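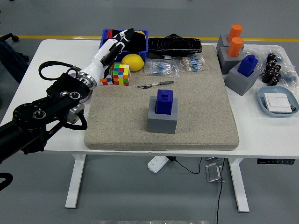

A large felt mat on a white table. Look at the speckles!

What is felt??

Felt is cloth, but with no weaving and no knitting. Just lots and lots of tiny hairs all tangled up. Real wool felt starts on a sheep.

Look at a wool hair under a strong microscope and you'll see little scales, a bit like a pine cone. Add warm water, soap and plenty of rubbing. The scales catch on each other, the hairs get knotted and the wool shrinks up thick. Ever seen a wool sweater come out of the wash doll size? Same thing!

People have made felt for way more than 1,000 years. Hats, boots, even tents. Some felt today is made from plastic fibers insted, poked together with barbed needles.

Try it: 2 handfuls of loose wool, a bowl of warm soapy water, a grown up. Roll it into a ball, gently at first then harder. Keep going til it feels firm. Rinse, squeeze, leave it to dry.

Next Tuesday: why does wool itch?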